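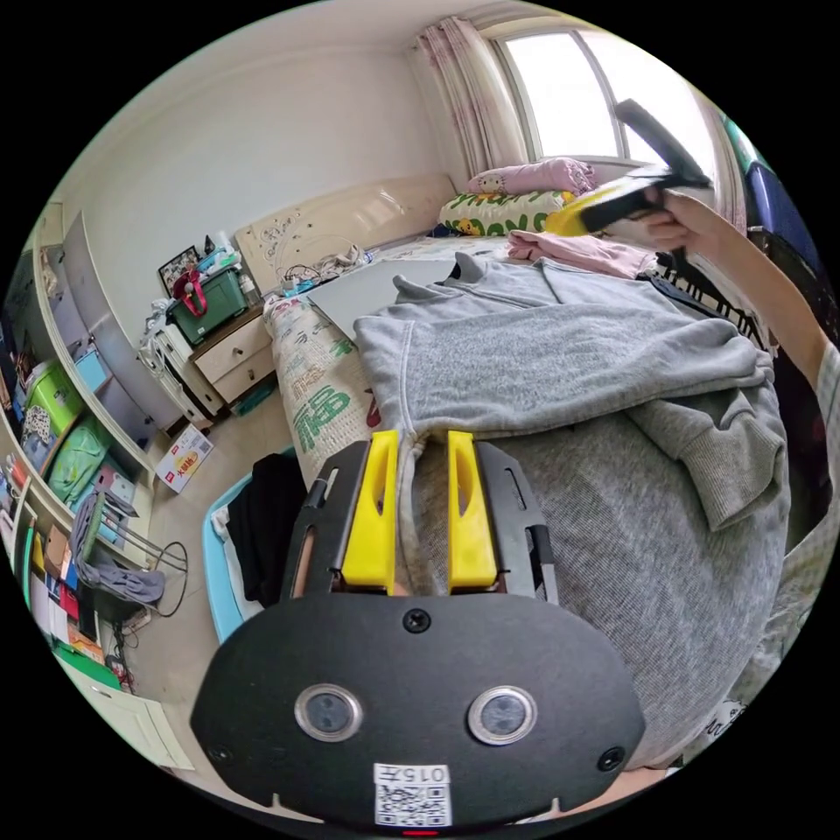
How Clothes Are Folded

Children's Information Pages: Home and Household
Tallstead Museum of Everyday Life

Almost every home has clothes in it, and all of those clothes need somewhere to go. Some are hung up. Many more are folded and kept in drawers, in boxes or on shelves. This page explains what folding does and how a hooded sweatshirt is folded on a bed.

Why do people fold clothes?

Cloth is soft and bends easily. When a garment is dropped in a heap, it bends in many places at once and air is trapped between the layers. The heap takes up a great deal of room. If it is left for a long time, or if something heavy is placed on top of it, the small bends become creases.

A folded garment bends in only a few places. The layers lie flat against one another and most of the air is pressed out, so more clothes fit into the same drawer.

Why is a bed a good place for folding?

A sweatshirt with its sleeves spread out is wider than most chairs and many small tables. A bed is wide enough to hold the whole garment, and it is low enough for most children to reach. The floor is wide too, but it may be dusty.

Pillows can stay where they are at the head of the bed. Other clothes may be moved to one side until their turn comes.

The parts of a hooded sweatshirt

The body is the large middle part. The sleeves are joined to it at the shoulders. At the end of each sleeve there is often a cuff, which is a band of stretchy knitted cloth with raised lines called ribs. The ribs let the cuff open for a hand and then close again around the wrist.

A seam is a line of stitches where two pieces of cloth have been joined. Seams are useful when folding. The side seams show where the edge of the body is, and the garment lies flatter when they are straight.

The hood is the most difficult part. It is made to fit around a head, so it is curved and does not like to lie flat. It often bunches up near the neck.

How to fold a hooded sweatshirt

Close the zip, if there is one. Lay the sweatshirt on the bed with the front facing down and smooth it from the middle towards the edges.

Take hold of one side near the seam. Bring it in towards the middle of the back, and lay the sleeve straight down along the body so that the cuff does not hang over the side. Do the same with the other side. The sweatshirt should now be a long, narrow shape.

Flatten the hood gently and fold it down over the back. Then take the bottom edge and fold the garment up in 3 equal parts. Press it lightly with the palm of the hand.

A first attempt may look uneven. It can be shaken out and begun again.

Where do folded clothes go?

Heavy clothes, such as sweatshirts, are best placed at the bottom of a pile. Thin ones go on top. A pile of up to 5 sweatshirts will usually stand without leaning. Storage boxes are helpful for clothes that are not needed until the weather changes. Many families take their warm clothes out again in October.

Words to know

Crease: a line left in cloth where it has been bent or pressed.
Cuff: the band at the end of a sleeve.
Garment: any piece of clothing.
Seam: a line of stitches joining two pieces of cloth.

More pages in this series

Page 18: How Beds Are Made
Page 19: How Clothes Are Folded
Page 20: What Curtains Are For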